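Foro Taller y Cacharreo > Robótica casera > Montajes en curso

Tema: Pinza de mano para grabar demostraciones en casa. ¿Sirve o es otra moda?

tornillo_flojo
Abro hilo porque llevo todo el mes de agosto con esto y quiero opiniones de gente que no venda nada. La idea es conocida: en vez de teleoperar el brazo, coges una pinza con la cámara montada, haces la tarea con tus manos y luego entrenas con los vídeos. El brazo, en teoría, aprende después. Digo en teoría porque el mío sigue atornillado a un tablero en el taller compartido y de momento lo más complicado que ha cogido es una bayeta.

Mi tarea es una tontería: recoger vasos y botes de una mesa y ponerlos de pie. Tengo 260 demostraciones grabadas en el salón. He leído que con eso basta y he leído que con eso no empiezas ni a calentar. No me creo ninguna de las dos cosas.

mecha_larga
Con 260 de una sola mesa lo que vas a tener es un robot que sabe recoger vasos en tu mesa. Cámbiale el mantel y se acabó.

Llevo oyendo lo de "graba con la mano y el brazo ya aprenderá" desde que alguien trajo el kit de Nandilell al taller. El kit está en un estante. El brazo que tenía que aprender también.

Agbeko
Hombre, tampoco es eso. Yo hice lo mismo con cubiertos y el brazo acertaba más de la mitad de las veces en una cocina que no había visto. No es para tirar cohetes, pero una bayeta tampoco era.

mecha_larga
¿Más de la mitad de cuántas?

Agbeko
De 8 intentos. Ya, ya sé lo que vas a decir.

mecha_larga
Pues no lo digo.

Kornél Sárközi
Perdonad mi español. Antes de hablar de cantidad, ¿puedes decir cómo es la pinza y qué hay en la mesa? En el taller donde voy gastamos 1037 demostraciones con unos dedos que flexaban demasiado. La cámara veía una cosa y la mano sentía otra. Entrenamos tres veces y todo fue a la basura. El problema no era el modelo, era una articulación con juego.

tornillo_flojo
Tu español está perfecto. Os cuento cómo va el montaje a 6/9/24, por partes, y así me atacáis con orden.

1. Dedos y almohadillas
Eslabones negros con pivotes metálicos y almohadilla azul con textura de rejilla fina en la punta. Al principio probé con espuma de la barata y resbalaba con todo lo que fuera plástico liso. La rejilla agarra mejor, pero recoge pelusa que da gusto. Juego en los pivotes hay, no voy a mentir. Menos desde que cambié las arandelas.

2. La mesa y los objetos
Dos vasos blancos, uno rosa translúcido, un bote rosa y verde claro y otro azul con la mitad casi negra. Los tumbo o los dejo inclinados y los junto a propósito, porque separados es demasiado fácil y luego te engañas con los resultados. 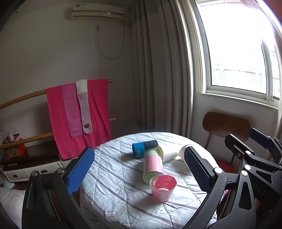 3. Sincronización
Vídeo y apertura de la pinza van por caminos distintos y los junto después con un script. Aquí es donde menos me fío de mí mismo. Doy una palmada con los dedos de la pinza al empezar y alineo a ojo. Funciona hasta que se me olvida la palmada.

4. Entrenamiento
En el ordenador del taller, de noche, cuando no lo usa la impresora. He lanzado dos. El primero abría la pinza y se quedaba mirando el vaso. El segundo la cerraba antes de llegar.

mecha_larga
Lo de cerrar antes de llegar es el punto 3 de libro. Alinear a ojo con una palmada, en fin.

Y otra cosa: esa ventana. El lado derecho del mantel está quemado de luz y el vaso blanco de ese lado, tela clara por debajo y encima medio tapado por el dedo. ¿Qué quieres que aprenda ahí la red? Yo no lo vería ni con las gafas puestas.

Agbeko
La luz mala es buena si varía. Si siempre grabas a la misma hora, entonces sí es un problema. Baja la exposición y fíjala, eso lo primero. Y yo no tocaría el mantel: rayas en diagonal y pespunte en rombos, al menos tiene textura para el seguimiento. Con una mesa blanca lisa yo perdía la pose cada dos por tres.

mecha_larga
Textura que se repite, Agbeko. Un rombo es igual que el de al lado. A mí me ha saltado el seguimiento con un suelo de baldosas por eso mismo.

Agbeko
Pero ahí detrás hay cosas de sobra: cortina, tela colgada, el aire acondicionado, la silla. No va a seguir solo el mantel. Tu suelo de baldosas era un garaje vacío.

mecha_larga
Garaje vacío no, con un coche. Pero vale, te lo compro a medias. Que saque la trayectoria y la mire, que es gratis.

Kornél Sárközi
Una pregunta sobre el bote rosa y verde. Es cilindro, está acostado. ¿Rueda cuando lo tocas? A nosotros los cilindros nos arruinaban la demostración porque la persona corregía con un gesto muy rápido y el brazo no puede hacer este gesto. Ahora grabamos más lento, como si la mano fuera un poco tonta.

tornillo_flojo
Rueda, sí. El acolchado lo frena algo. Y sí, corrijo rápido sin darme cuenta, he repasado unas cuantas y parezco un camarero con prisa. Lo de grabar en plan tonto me lo apunto.

Lo de la trayectoria lo he mirado ahora mismo por encima: en las de la mañana hay saltos, en las de la tarde casi no. Punto para mecha_larga con lo de la ventana, y me fastidia.

prakora_fan
¿Y por qué no compráis la pinza ya hecha de Prakora y os dejáis de arandelas? Cuesta 696 y viene calibrada.

mecha_larga
Por 696 le pago a mi sobrino para que recoja los vasos hasta que se jubile.

tornillo_flojo
Además la calibración se pierde en cuanto se te cae, y a mí se me cae. Prefiero una que sé desmontar.

Lo que voy a hacer: exposición fija, tirar las de la mañana, repetir despacio y cambiar la palmada por un led que se encienda con el gatillo. Si con eso el brazo no pone de pie ni el vaso rosa, lo escribo igual.

Agbeko
Guarda las de la mañana en otra carpeta, no las tires. El disco es barato.

mecha_larga
Eso decía yo del kit de Nandilell y ahí sigue, ocupando estante. Pero lo del led sí, hazlo antes de grabar una sola más. Y pon el número de intentos cuando cuentes el resultado, que luego pasa lo que pasa.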